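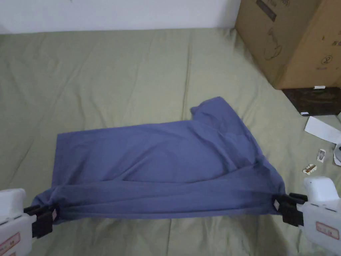 Arbeitskreis Textil und Wäsche, Kleiderkammer Clurthorpe

Protokoll der Sitzung im Februar
Beginn: 18.30 Uhr
Leitung und Protokoll: Gemma Colombo

TOP 1 Stand der Dinge
Die Wintersammlung ist durch! 919 Teile sind bei uns angekommen, 898 davon können in die Ausgabe, der Rest geht an die Nähgruppe Eren. Das ist ein richtig schönes Ergebnis, und die Qualität war diesmal erfreulich gut. Großer Dank an alle, die beim Sortieren bis in den Abend geblieben sind.

TOP 2 T-Shirts falten
Längste Aussprache des Abends, und die lebhafteste. Bisher faltet jede Schicht anders, im Regal sieht man das sofort. Wir haben drei Arten verglichen und uns auf die Längsfaltung geeinigt: Shirt quer vor sich hinlegen, Saum auf der einen, Schultern auf der anderen Seite, dann die nahe Längsseite an beiden Enden fassen und zur Mitte einschlagen. Danach die zweite Seite, Ärmel nach innen, zum Schluss vom Saum her dritteln. Glatt streichen zwischendurch - bei weichem Jersey lohnt sich das wirklich, die Schulterpartie wirft sonst gern Falten.
Als Unterlage nehmen wir weiter ein Stofftuch, darauf rutscht das Shirt weniger als auf der blanken Tischplatte. Die Stapel werden nach Größe gelegt, höchstens 20 Shirts übereinander.
Beschluss: einstimmig angenommen, gilt ab der nächsten Schicht.

TOP 3 Große und weiche Stücke
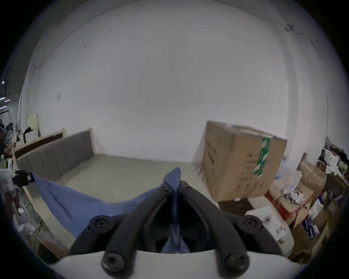 Bei Tüchern und dünnen Decken hat sich das Arbeiten an den Ecken bewährt: zwei gegenüberliegende Ecken greifen, den Stoff anheben, kurz straff ziehen und erst dann zusammenlegen. Zu zweit geht das wunderbar schnell. Wer allein ist, legt das Stück besser flach aus. Der Stoff soll dabei nicht über den Boden schleifen, also bitte vorher fegen.

TOP 4 Anschaffungen
Für Regalböden und Körbe stehen 800 Euro bereit. Das Angebot von Funetti gefällt allen sehr gut, Ciltmont liefert dafür schneller. Gemma fragt bei beiden nach, ob die tieferen Böden einzeln zu haben sind.

TOP 5 Verschiedenes
- Die Größenschilder für Kinderkleidung werden neu geschrieben, diesmal bitte in Druckschrift.
- Einzelne Socken bleiben bis zur nächsten Sitzung in der Kiste neben der Tür.
- Die Faltanleitung aus TOP 2 kommt als Aushang an den Sortiertisch.

Ende: 20.15 Uhr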